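책상 위를 비우는 일에 대하여

2025. 1. 24.

새해가 되면 꼭 책상부터 뒤집어엎는 버릇이 있어요. 올해는 조금 늦어져서 1월도 다 지나가는 이제야 손을 댔네요. 서랍은 엄두가 안 나서 다음으로 미루고, 일단 상판 위에 올라와 있는 것들만 정리하기로 했습니다. 그것만 해도 오전이 꼬박 갔어요.

제일 골치 아픈 건 언제나 작은 병들이에요. 큰 물건은 자리가 정해져 있잖아요. 책은 책꽂이로 가고 컵은 부엌으로 가고요. 그런데 손바닥만 한 병들은 쓰고 나면 그 자리에 그대로 서 있어요. 하나가 서 있으면 그 옆에 또 하나가 서고, 며칠 지나면 공책 한 권 펼칠 자리가 없어집니다. 지난 8월에는 이사 준비한다고 다 모아 봤다가 두 번째 상자를 꺼내야 했던 기억이 나요. 그때 절반은 버렸다고 생각했는데 어디서 또 이렇게 모였는지 모르겠어요.

그래서 올해는 쟁반을 쓰기로 했어요. Mulell에서 나온 수납함도 한참 들여다봤고, Darel 매장에 가서 칸칸이 나뉜 것도 만져 봤는데요, 저는 칸이 많으면 오히려 안 넣게 되더라고요. 뚜껑이 있으면 더 안 넣고요. 그냥 납작한 쟁반에 키 큰 것은 뒤로, 작은 것은 앞으로 세워 두는 게 제 성격에는 제일 맞아요. 닦을 때도 쟁반째로 번쩍 들면 되니까 60초면 끝나요(정말 재 봤어요!). 쟁반에 다 못 올라가는 건 식구 수가 너무 많다는 뜻이라 생각하고, 그날 바로 하나를 내보냅니다.

색은 일부러 노란색으로 했어요. 밝은 나무 상판에 노랑이면 묻히지 않을까 걱정했는데 빨간 스탠드랑 같이 두니까 괜찮더라고요. 사실 이 스탠드 때문에 망설임이 좀 길었어요. Wendden 카탈로그에 있는 하얀 것도 예뻤고, Hauser 것은 집게로 물리는 방식이라 자리를 덜 차지한다고 했거든요. 그래도 저는 둥근 받침이 턱 하니 놓여 있는 모양을 좋아해요. 관절을 꺾어서 갓을 이리저리 돌리는 맛도 있고요. 자리는 왼쪽이에요. 제가 오른손잡이라 오른쪽에 두면 글씨 쓸 때마다 손 그림자가 져서요.

정리하면서 새로 알게 된 것도 있어요. 스탠드를 옮길 때는 갓을 잡지 말고 받침을 잡을 것. 쟁반은 손이 겨우 닿는 먼 쪽에 밀어 둘 것. 가까이 두면 팔꿈치로 치고, 한 번 치면 병이 줄줄이 넘어가요. 분홍색처럼 눈에 띄는 작은 것들은 밖에 나와 있어도 금방 찾으니까 맨 마지막에 챙겨도 되고요. 저는 이 순서를 거꾸로 해서 늘 10분씩 더 걸렸던 것 같아요.

다음 주에는 서랍 차례예요. 여섯 칸짜리인데 맨 아래 칸은 저도 뭐가 들었는지 모릅니다. 열어 보고 또 쓸게요. 다들 책상 위에는 뭘 올려 두고 지내시는지도 궁금해요, 댓글로 알려 주세요!

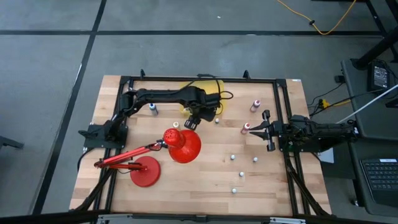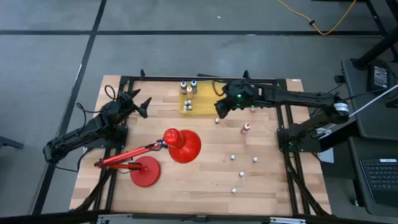 나무 상판 위의 빨간 스탠드. 두 번째 사진에서는 먼 쪽 노란 쟁반에 병 세 개가 서 있어요.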